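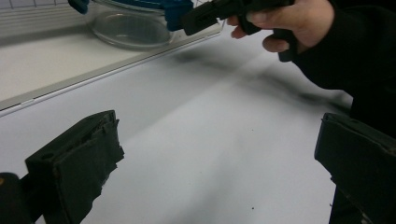

Subject: Re: Are we there yet on kitchen chores?
From: Dong-geon Chae

Replying to the part about lids, as I think the thread is underrating it.

> Dishes are close to solved. The Tudow demo clears a rack
> in under two minutes and the failure rate is tolerable.
> What remains is throughput, and that is a motor problem.

The Tudow demo moves plates. Plates are rigid, they are stored on edge, and a two-finger grasp with no force feedback will hold one. I would not generalize from that to food containers with clip-down lids, and most of what goes through a home sink in September, with school lunches back on, is containers.

A clip tab has to be hooked from below and rotated past its detent while something else keeps the bowl from sliding. Peak force comes just before release, then drops to near zero. A position-controlled wrist overshoots at that point. We ran 200 tab openings on the Skeveo arm with stock fingers and got 62 clean releases. In 44 of the rest the bowl moved and the tab stayed shut. Swapping to the softer Brorkureck pads helped with slip but made it harder to get under the tab.

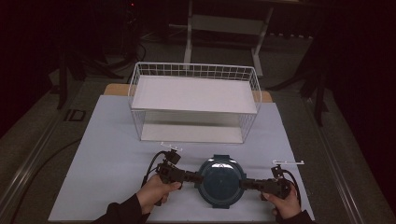
Placing the lid afterward is a separate skill and gets less attention than it should. With two arms you can squeeze a round lid from opposite sides, but the tabs make the outline irregular, so the contact points matter. Set it down on a wire rack and any tilt at release shows up as a lid leaning on its neighbor or on the floor.

People do both halves easily with the same jaws in their hands, so I don't accept that the hardware is the limit. The gap is in control and in contact sensing – mostly sensing, in my view.

Does anyone have numbers for the Avotiņš wrist on tabs? Their sheet lists 2 N resolution, and I would like to know whether that holds up sideways. Per-trial logs are better than averages if you can share them.

Dong-geon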